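Plenadel Directory of Professional Biographies
Progress report to the Prunell Fund
Reporting period ending November 2020

1. Status

Work on the directory is on schedule except for the translation of older entries, which is one stage behind the plan. The grant covers the collection, checking and online publication of short biographies of working and retired professionals in the Dirnuven district. It does not cover printing, and no printing costs have been charged to it.

By the end of the period 258 biographies had been submitted and 142 had been published. The rest are either in checking or back with their subjects for approval. Another 17 people withdrew before submitting a text; their contact records have been deleted under the retention rules agreed at the start of the grant.

2. Entry format

The maximum length of an entry is now 3,000 characters, including spaces. The earlier limit was expressed in words and was applied differently by each editor, mostly because job titles and course names were counted in different ways. The submission form now counts the characters and will not accept a longer text.

Each entry has four fixed sections: education, employment, unpaid work, and other interests. The third section was added at the request of contributors. Several of them had spent longer in unpaid posts, such as night shifts on telephone help lines or coaching youth teams, than in any single paid position, and the old form gave them no place to state this except under hobbies. Entries published before the change have been reopened so that their subjects can move the text if they wish. Replies are still coming in.

Dates of employment are given in years only. Months were dropped after the first round of checks, when they proved to be the most common source of conflict between the submitted text and the supporting papers.

3. Checking

Every entry passes through two checks. In the first, an editor compares degrees, licenses and employment dates with copies supplied by the subject. In the second, a different editor reads the text for claims that cannot be supported, such as "leading" or "widely known," and either removes them or asks for a source. Subjects see the edited version before it is published and may refuse it.

Checking time per entry has fallen since the previous report. Part of the gain comes from the new form and part from a change in order: employment dates are now checked first, and entries with gaps in the papers go back at once without waiting for the full read. Career changers remain the slowest group. Their papers often come from employers that have closed or merged, and in those cases a signed statement from a former colleague is accepted and the entry is marked accordingly.

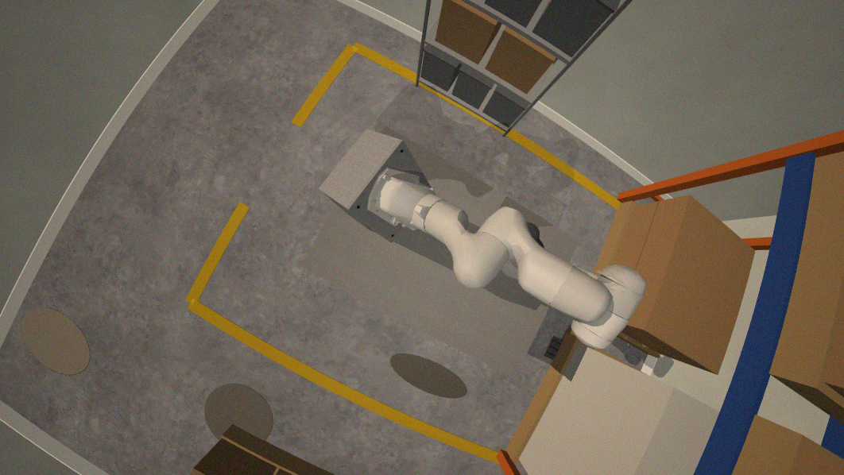

White robot arm on a gray pedestal (computer rendering).

4. Occupational index

The index of occupations has been rebuilt. The first version used the job titles exactly as contributors wrote them, with the result that "bookkeeper," "accounts clerk" and "accounting assistant" appeared as unrelated headings. The new index has two levels. The upper level is a fixed list of fields; the lower level keeps the contributor's own title. A person may be listed under up to five fields.

Two questions are open. The first is whether artistic work done outside paid employment should lead to a heading in the index or be searchable only through the full text. The second is how to treat titles that no longer exist. For now both are handled by full-text search only – this can be reversed without editing any entries.

5. Technical platform

The site was moved to hosting by Hrnčiar during the period. The old and new versions ran side by side until all published entries had been compared, and the old version was then shut down. Links to individual entries did not change. One fault was found after the move: accented letters in surnames were sorted after Z. This has been corrected, and the alphabetical list has been regenerated.

Backups are made nightly. A full restore was tested once and completed without loss of data.

6. Budget

Spending is within the approved total. Editing fees are under budget as a result of the shorter checking times. Hosting is slightly over, due to the overlap between the two versions of the site. We ask for permission to move the unused part of the editing line to translation.

7. Next period

– Clear the entries now in checking, oldest first.
– Complete the translation of the older entries.
– Decide both open questions on the index and publish the rules.
– Send annual update requests to all published subjects in December.

The financial statement and the list of published entries are attached separately.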